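Abla Qudah has taught English to adults for long enough to have opinions about the past perfect, and she'd sooner talk about those. I had come to ask about Pliltside, the set of lessons she put together with Yesenia Orozco, in which learners open every class by talking and writing about a photograph. It is in use at Follside, the college where both of them work, and the people who like it like it very loudly. I went in with doubts and came out with fewer of them, though some are the same ones.

We met in the staff room at half past four, when the afternoon groups had gone and the evening ones hadn't arrived. Qudah made tea, apologised for the mugs and asked whether I had ever learned a second language as an adult. I said I had tried, twice.

"Then you'll remember being asked what you did on the weekend," she said. "And you'll remember making something up, because you didn't have the verb for what you did."

That is her case for pictures in one go. Everyone in the room is looking at the same thing. The shy learner doesn't have to offer up her life, and the confident one can't wander off into an old speech he has given in every class since he landed. I put it to her that this also describes a room full of people saying "there is a man, there is a dog, the sky is blue" until it's time to go home.

"Yes," she said. "If you stop there. Most teachers stop there. I stopped there for years."

The lessons run like this. For the first 15 minutes of class, learners look at one photograph and write sentences about it without help. They then swap papers and ask each other questions that the sentences don't answer. By the end of the term they are meant to produce a piece of 500 words that begins from a picture and goes somewhere else. Qudah calls the last stage "leaving the photo", which I wrote down and have been unable to warm to. 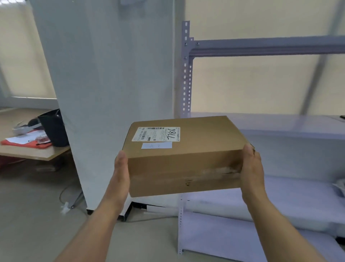 The choice of photograph is where I expected her to be vague, and she wasn't. She dislikes sunsets, she dislikes babies, and she has banned all pictures of people laughing at salad. Dull is good, she says, so long as there is something to pin a question on. Take a cardboard box with 7786 scrawled sideways on its label in thick black marker: a beginner can say "box" and "number" and "brown", and then the next person has to ask who wrote it and what it's for, and suddenly they need "might have" and "must be". I said that a learner could just as easily answer "I don't know". She said that "I don't know" was a perfectly good English sentence and that her beginners got it wrong all the time.

What about results? This is where the loud people go quiet. Pliltside comes with a leaflet, and the leaflet says that learners "speak more and fear less". I asked who had measured the fear.

"Yesenia wrote the leaflet," Qudah said.

Orozco, who had come in for her coat, took this well. "I wrote it in July, in a hot room, the day before the printer needed it," she said. "I'd stand behind 'speak more'. I'd take the other half out."

Had they counted how much more? They had not, or not in any way that would satisfy me. What they have is a pile of notebooks and the say-so of the teachers. Qudah's own group last year had 26 names on the register, and she remembers 2 of them dropping out, fewer than she was used to. She also told me, without my having to drag it out of her, that the class had been moved to an earlier hour that same term and that the bus had started stopping outside. So it could have been the photographs. It could have been the bus.

I liked her for that, and I said I would print it.

"Print it," she said. "I'm tired of people telling me it works. They don't know either."

Not everyone at Follside has taken it up. Tsion Gebretsadik teaches the exam groups across the hall, and I caught her before her evening class. She used the lessons for one term and dropped them. Her learners, she said, came out very fluent on the subject of what was in the background. "They had 'on the left', they had 'behind', they had 'it looks as if'. Lovely. Then the exam asks them to write to a landlord about a broken heater, and there's no picture of the heater." She still borrows a photo for a wet afternoon. She doesn't see why it should have a name and a leaflet.

I took this back over the hall. Qudah's answer was that Gebretsadik had never done the last stage, and that without it you do end up with people who can only point. Gebretsadik's answer, which I had already collected, was that there was no time for the last stage, and that a method needing more weeks than the term contains has a problem of its own. I think Gebretsadik has the better of that one. Qudah thinks I haven't taught either stage and should try it. 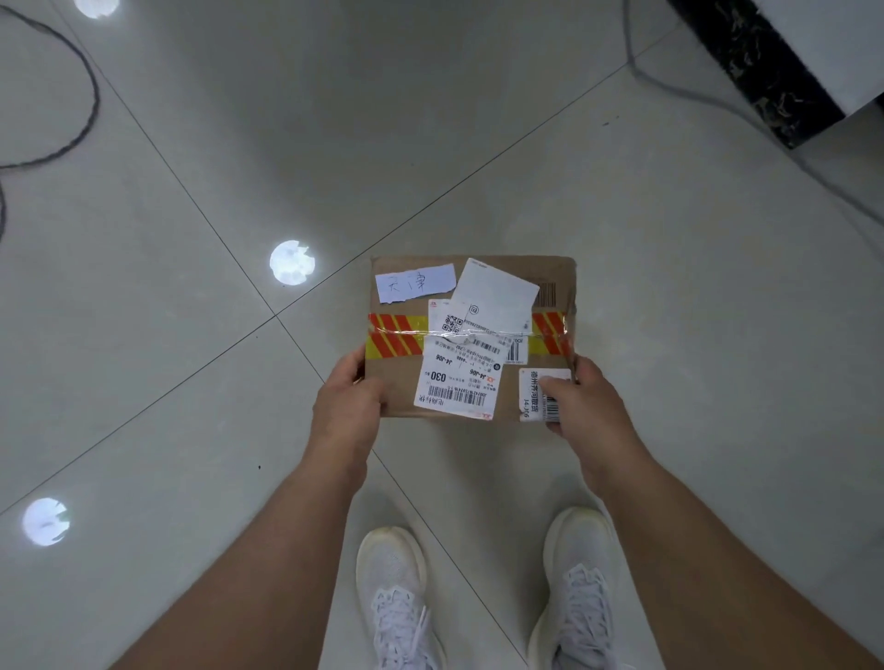 Reading time: 6 minutes

There is a question about correction that the Pliltside notes step around, and I wanted an answer to it. If a learner writes "this photo show a old woman", does anybody fix it? The notes say errors should be "gathered for later". Later than what?

"Later than the sentence," Qudah said. "I don't stop someone in the middle. I write the thing on my pad and we do it on the board after the break, with no name on it."

Always?

"No. Some nights the break runs over."

I was shown some of the notebooks, with the owners' permission. They are better than I was ready for and more uneven than the leaflet would have you think. One learner, Iraís Arriaga, began the year with five sentences about a street and ended it with a page and a half about her grandmother's shop, which the street had put her in mind of. The verbs wobble all the way through. It is also the only piece of classroom writing I've read in a long while where I wanted to know what happened next. Another learner, in the same group, wrote close to the same list in the last month as in the first, with the colours spelled properly.

Arriaga was at the evening class, and talked to me in the corridor. She said the pictures were fine. What she had liked was having to ask questions. "In other class the teacher asks, always. Here I ask. At work now I ask too, and before I was quiet." Did she think the photographs had done that? She thought about it. "Maybe the teacher," she said.

That seems to me the weak spot in the whole thing, and I went back and told Qudah so. A patient teacher with a small stack of odd photographs may do very well. Hand the same stack to someone tired, on a bad wage, with a group that changes every week, and I suspect you get the dog and the blue sky. The lessons are being offered to other colleges now, and a centre called Palacios has asked for a set. Yesenia Cuevas, who runs the timetable there, told me by phone that they would try it with one group first and see. She didn't sound as if she had read the leaflet, and I didn't send her one.

Qudah didn't argue much. She said every set of lessons she had ever used was like that, including the grammar books, and that I was welcome to find her one that worked by itself on a shelf. Then she asked me to hold the door while she carried the mugs to the sink, and went off to look for a photograph for the six o'clock group. She hadn't picked one yet.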